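Whitewash

Whitewash is a thin, cheap paint made from lime and water, and people have been slapping it on walls for as long as they've been burning limestone. I've been writing this entry on and off for the local building pages, and it keeps getting longer, so bear with me. Most of what I know comes from doing it badly on my own barn first and then reading up afterward.

What it is

You start with lime. Limestone or chalk gets burned in a kiln, which drives off carbon dioxide and leaves quicklime. Add water to quicklime and it boils and spits and turns into slaked lime. Thin that down until it looks like milk and you have whitewash (also called limewash, and people will argue with you all afternoon about whether those two are the same thing). I use both words and haven't been struck by lightning yet.

Once it's on the wall, the lime slowly takes carbon dioxide back out of the air and turns into calcium carbonate again. So the coat on your wall is chemically pretty close to the rock it started out as, and I still think that's wonderful. It goes on looking gray and see-through, so you panic and put on more, and then it dries bright white overnight and you wish you hadn't. Thick coats crack and flake. Thin coats, and lots of them!

History

Lime coatings turn up in ancient houses around the eastern Mediterranean, and they spread pretty much anywhere there was limestone and firewood. By the Middle Ages whitewash was the ordinary finish for farm buildings, cellars and churches across much of Europe. A lot of church wall paintings ended up under it when tastes or doctrines changed, and some of them survived partly thanks to that covering.

In my corner of the world, the village of Jakutitz had its own lime pit behind the Kohlhase farm. Slaked lime was kept there under water for years, since old lime putty is smoother and easier to spread. Families came with buckets in spring. Telma Mansilla, whose grandmother grew up two doors down, told me the children were kept well away from the pit and that everybody under ten was scared stiff of it. The neighboring village of Woruritz bought its lime in sacks and was looked down on for it. You can still hear a bit of that in the way older people talk.

Dairies and stables were whitewashed all through the twentieth century. Fresh lime is strongly alkaline, and that makes life hard for mold and a lot of bacteria. It also brightens up a dark stable like you wouldn't believe. Acrylic and latex paints pushed it out of most houses after the war, and for a while the only people using it were farmers and the odd stubborn restorer.

Recipes

There are about as many recipes as there are grandmothers. The plain one is hydrated lime and water, left to stand overnight and strained through an old stocking. Salt was often thrown in to hold moisture, so the coat would cure more slowly. Milk or casein makes it less chalky, so you don't come away with a white shoulder every time you lean on the wall. Tallow or linseed oil was added for outside work and helps shed rain. Some recipes want rice paste, or glue, or a handful of laundry blue to take away the yellow cast. I tried the blue in August and overdid it, and one end of my barn looked like a cold swimming pool until I went over it again.

Color is possible, but only with pigments that can stand the alkali. Earth pigments such as ocher, sienna and umber are the safe choices. Lime can't hold a great deal of pigment, so you get soft shades and never a really deep red. My own rule is to mix the pigment with water first and leave it to soak, then stir it in. Dry powder dumped straight into the bucket leaves streaks you'll be looking at for years.

Putting it on

The wall has to be something lime can grab: stone, brick, lime plaster, clay, rough wood. It won't stick to modern gloss or latex, whatever the man at the store says. Brush off the loose stuff and dampen the wall well, because a dry wall sucks the water out of the coat and you're left with powder. Then work it in with a big, coarse brush in all directions. I give a bare wall five coats and an old limed one 2, with a day between each.

Cool, cloudy weather is best. Hot sun dries it too fast and frost wrecks it, so in Wernow the season is basically spring and early fall. Keep stirring the bucket too, as the lime sinks to the bottom the second you look away.

Wear goggles. I mean it – lime in your eye is an emergency, and you need to rinse with lots of clean water and get to a doctor right away. Gloves and long sleeves as well, and leave quicklime alone unless someone who really knows it is running the job. Bagged hydrated lime is a far gentler place to begin.

How it ages

A limewashed wall breathes, meaning that damp can pass through it and dry out at the surface. That's why conservation people like it on old masonry, where a plastic paint can trap the wet behind it. The price you pay is upkeep. Outside walls facing the rain may want a new coat every year or two, and inside ones can go much longer. The coats do build up, though. Ilham Yeoh scraped a little test patch in the old Wernow dairy and counted 36 layers before getting down to brick, with a surprising pink one near the middle.

The finish itself is hard to describe if you've only lived with wall paint. It's dead flat, but the crystals in it catch the light, and the shade shifts a little from morning to evening. Rub a dark sleeve on it and some will usually come off. Brush marks stay visible, and I like them, though my sister thinks the whole barn looks unfinished.

The word

In everyday speech, to whitewash something means to cover up a fault or a scandal, and that sense goes back centuries. In sports it can mean beating the other side without letting them score. Plenty of people also say "whitewashed" for wooden furniture that's been brushed with thinned white paint so the grain shows, and there's usually no lime in that at all. 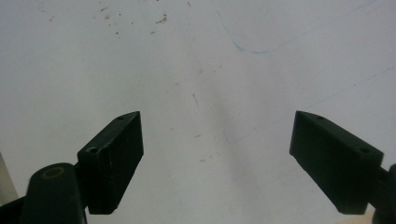 The same goes for "pickled" wood, by the way, which these days mostly means a white stain out of a can. Real lime was once rubbed into oak to get that look, and limed oak is still the proper name for it, even when what's in the grain is wax.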